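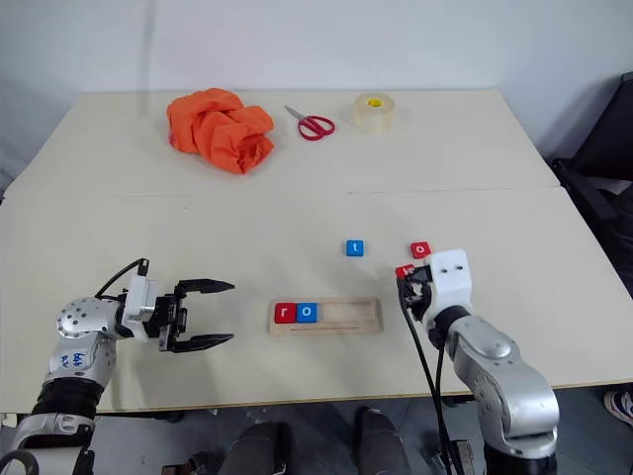 The word was "robot," and the club had 7 tries to spell it before the judges came down from the second floor.

Pirjo Nieminen had written the program for the left arm. Raili Lappalainen had written the one for the right. They had not talked much while doing it, and now both arms had to share one tray.

"Yours goes first," Raili said.

"Mine went first last time."

"Then mine."

Raili pressed the key. The right arm went down over a red tile, closed, and came up with nothing. It opened and went down again a little to the left. This time the tile slid a short way across the table and turned.

"It thinks the tile is where it was on Tryout 2," Pirjo said.

"I know what it thinks."

Esko Rissanen, who taught the class and had promised to keep his hands in his pockets, kept them there. He looked at the clock. The entry form from Heltbridge said the arms could not be touched once the run had started, and he had read it to them out loud in May.

Raili stopped the program and scrolled through 588 lines until she found the number she wanted. She changed it, then changed it back.

"Can I look?" Pirjo asked.

Raili moved her chair over. Pirjo read for a while. Then she pointed at a line near the bottom of the screen.

"You measure from the tray," she said. "I measure from the table. The tray got bumped."

"Who bumped it?"

"I did. At lunch."

Raili typed in the new line the way Pirjo read it to her, and saved it under both their names. Footsteps were coming down the stairs. Esko went to hold the door.

"Fourth try," Raili said, and pressed the key.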